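Gidier tent works, open house, 12 November 2023

Gidier opened its Dronport plant to dealers and rental outfits for one afternoon. I went on behalf of our rental fleet, which runs mostly four- and six-person family tents and a smaller number of winter bags. Parking is on the east side. Safety shoes were issued at the door, sizes limited.

The tour started in fabric receiving. Fly and floor cloth arrive on rolls, already coated. Each roll gets a hydrostatic head test before it is released to cutting. The pass mark for fly cloth in the family line is 2,000 mm. Floor cloth has its own sheet, which we were not given. Rolls that miss the mark go back to the mill or get cut down for stuff sacks. Pao-chu Lam, who led our group, would not give the reject rate.

Cutting is done in stacked layers on a long vacuum table. Nesting is set up so that the warp runs vertically on every wall panel. On the older Barua tents the end panels were turned sideways to save cloth, and those are the ones that sag at the door after a wet night. We have several in the fleet and can confirm the sag. The current Barua pattern has the end panels turned back.

Sewing takes up most of the building. Main seams are lap felled, double needle, then taped on the inside. The tape machine runs hot air ahead of a pressure roller, and the operator sets speed by cloth weight. Corners where three seams meet get a separate patch by hand press. I asked whether the patch is sold as a spare. It is, under part number 752, in packs only.

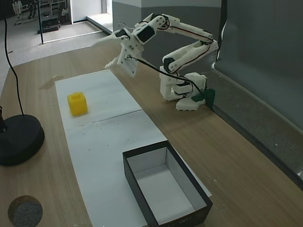
Marisa Colombo asked about zippers, saying that door sliders account for most of her repair tickets and that she would pay more per tent for a heavier coil. Lam answered that the Grotora already has the heavier coil on the main door and that the Barua will stay as it is for the coming season. Replacement sliders fit both. Colombo said the sliders were fine and it was the coil that wore out, mainly along the bottom curve where sand collects. That matches our own repair log.

Poles are bought in. Gidier cuts to length, fits the tips and threads the shock cord. Cord tension is checked by hanging the folded set from a hook, a crude method but quick to repeat. Fiberglass is still used on the Barua, aluminum on the Grotora.

The last stop was the pitching hall, where a Grotora was set up with the fly on. Peak height is given as 69 inches. I am a little taller than that and had to stoop. The hood over the rear vent is stiffened with a short rod and stays open with the fly fully guyed out. On the Barua the same vent closes once the rear guyline is tight, so condensation complaints will continue on that model.

Points for our order:
Grotora, 2 units for trial over the winter, fly and footprint included.
Seam patches, one pack.
No further Barua until the door coil is changed.

Dealer price sheets were handed out at the exit. Freight to our depot is quoted separately.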